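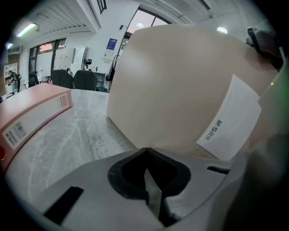
How to Sort and Label Office File Boxes

A row of file boxes only helps if people can tell what is inside without opening them. The steps below are the ones we use at Skandel for a small office, and they work just as well for household papers. Plan on over 2 hours if the boxes have been filling up for a few years.

What you need

File boxes, all the same depth
Blank spine labels
A fine black marker
A soft pencil
A damp cloth and a dry one
A large table

1. Clear the table and wipe it down. Grit on a tabletop scratches box covers, and coffee rings end up on paper.

2. Take the boxes off the shelf and lay them on their sides with the spines facing you. If you have more than will fit, do one shelf at a time.

3. Empty the first box. Make three piles: keep, scan, and shred. Remove rubber bands and old plastic sleeves. Staples can stay.

4. Choose a color for each kind of record. We use pink for supplier papers and beige for personnel. Write the choices on a sheet and tape it inside the cabinet door before you go any further.

5. Deal with the store sticker. Most new boxes come with a barcode sticker, often right on the spine. Peel it slowly from one corner. If it starts to tear, stop and put your own label over it.

6. Fill in the spine label while it is lying flat on the table. Do it in pencil first, then marker. Put the subject on the top line, the year under it, and the box number last. Leave the bottom third blank for later notes.

7. Let the ink dry, then attach the label. Keep the top edge the same distance from the top of every box. A strip of scrap cardboard cut to length makes a good gauge.

8. Refill the box, newest papers in front. Stop when you can still slide a flat hand in beside the papers. Overfilled boxes bulge and the covers stop closing.

9. Return the boxes to the shelf by color, then by year.

Keeping it up

Go through the shelf every September. Boxes for closed projects (ours were Grulano and Puvar last time) move to the storage room with a line drawn through the number. Update the sheet on the cabinet door the same day, and reuse the number only after the old box has been shredded.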